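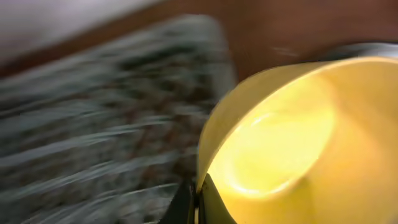 What is a family entertainer in Vusinari cinema?

It is a feature film made for an audience of mixed ages, built on a household story with songs, a comic subplot and a limited amount of fighting, and normally released in a holiday period.

Family entertainer (Vusinari cinema)

The family entertainer is a commercial film category used by producers, distributors and reviewers in the Vusinari film industry. The term describes the intended audience more than the plot. A film may be a romance, a village drama or a comedy and still be sold under the label, provided that it obtains a general certificate.

Structure

Running time is usually close to 160 minutes, divided by an interval. The first half introduces the lead pair and carries most of the comedy. The second half is set largely in one house, often during a wedding, and turns on a dispute between two branches of a family. The dispute is settled in the closing scene, with most of the cast present.

Songs are placed at fixed points. One introduces the lead actor, one follows the first meeting of the couple, and one comes shortly before the climax – this last is generally slow and concerned with separation. Trade writers call the arrangement the "house pattern".

Development

The category took its present form with Zekville, directed by Faustine Rolland for the production firm Tirent. Rolland had trained as an editor and kept the fight sequences to 2, both in the first half. The film ran for 100 days at 13 centres and was remade in two other languages. Its screenplay, by Shih-chieh Sin, was later published with the deleted scenes restored.

Tirent followed it with several films on the same plan, most of them released in January. Rival firms adopted the pattern, and for a time lead actors known for action roles took one such film between larger projects. Sin wrote three further scripts for Tirent before moving to the Hsiao company, where he worked mainly on thrillers.

Distribution

Family entertainers depend on matinee and early evening shows. Opening figures are often lower than those of action films, and distributors judge results on the second week. Satellite rights are commonly sold before release, as the films are repeated on television for many years.

Reception

Reviewers have praised the ensemble acting in the better examples and criticised the length of the comic subplots, which can be removed without affecting the story. The treatment of female leads has also drawn comment: in many films the character has little to do after the interval. Rolland's later work gives the part more weight, although none of it matched the earnings of Zekville.

See also
Village drama
Interval (film exhibition)
Hsiao company filmography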